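I finally ripped the old grasp planner out of Stesness this month, and I'm so happy with what's in its place that I have to write it down before I forget how it works!

The old one picked a grasp first and asked about the neighbors later. It would find a lovely grip on the cube, hand it to the motion planner, and the motion planner would throw it out because a finger went straight through the soup can. Then around we'd go again – 440 candidates per object, most of them hopeless from the start.

The new version checks finger clearance while it samples. Each candidate carries a little swept volume for both fingers as they close, and anything that touches a neighbor gets dropped right there. Brodie Mudgway suggested this back in December and I told him it would be too slow. It isn't! A full pass takes 8 milliseconds on my desktop (sorry, Brodie).

I've been testing on the layout I like best, with the cube and the can nearly touching, because there's so little room for a finger on that side.

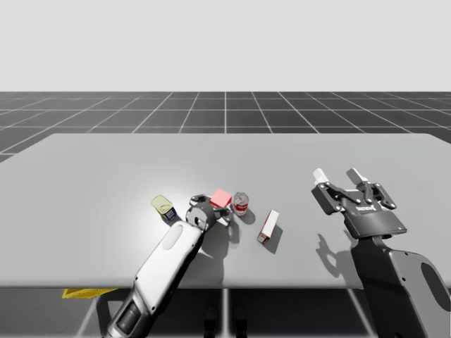
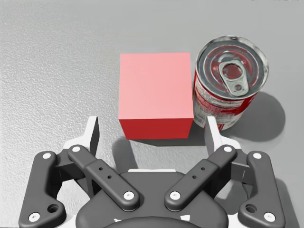
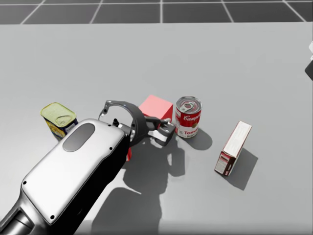 The other thing I changed is how the planner gives up. It used to return a bare "no plan," and I'd spend an evening guessing. Now it keeps a tally of why each candidate died – clearance, reach, joint limits, or the other arm being in the way – and prints it with the result. In my last batch of 1,000 random layouts, 317 needed a second try, and the tally showed nearly all of those were reach problems. So the next job is the approach angles, which I'd been ignoring completely.

Razia Sethi wants to hook the tally up to the viewer so rejected grasps get colored by reason. I'd love that. I've pushed my branch so she can start, but the config format is still moving, so please don't build anything on it yet.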